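4.3 Checking the wrist view in the simulator

Complete this section after the arm model has loaded (4.2) and before running any pick routine. The Trakwood arm must be in the Home pose with no object assigned to the gripper.

1. In the Scene panel, open the room file supplied with the Nutmont add-on. Leave the wall textures at their default setting.

2. Select Views > Wrist. The main window switches to the camera mounted behind the gripper.

3. Set Finger Opening to 50 and press Apply. If the fingers do not respond, go back to 4.2, step 6, and reload the joint table.

4. Compare the main window with Figure 4-3. Both fingers must be in view, with clear space between them. Wall colors may differ if another room file is loaded.

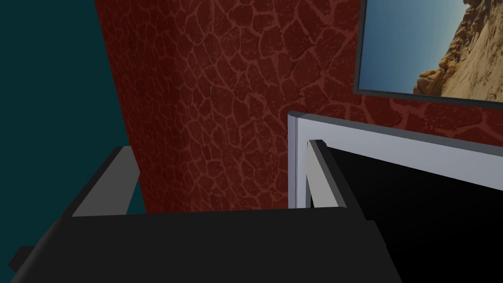

Figure 4-3. Wrist view, gripper open, no object held.

5. Confirm that the gripper body lies along the bottom of the view. If it is missing or sits at the top, the camera roll value has the wrong sign. Correct it under Camera > Mount and repeat step 2.

6. Check the wall pattern. The stone outlines on the red wall should be visible. A plain red surface means the texture folder was not found; enter the path again under Preferences > Assets.

7. Press Save View. The default name is wrist_01.

NOTE: The wrist view does not show contact forces. Open the Contact panel to read them.

NOTE: Room files with more than 600 objects load slowly on the minimum system listed in 1.2. Turn off Shadows if the view stutters.

CAUTION: Do not copy the simulated finger opening to a physical arm. The simulator uses a scale of 0 to 200. The physical controller uses encoder counts, with a full-open value of 3,210. Use the conversion tool in 7.1.

4.4 Saving the camera offset

Saved views do not include the camera offset. To keep it, select File > Export Mount and store the file in the project folder. Projects made with the MacPherson importer store the offset in the arm file, so skip this step for those projects.

Section revised December, T. Lapointe. Menu names updated.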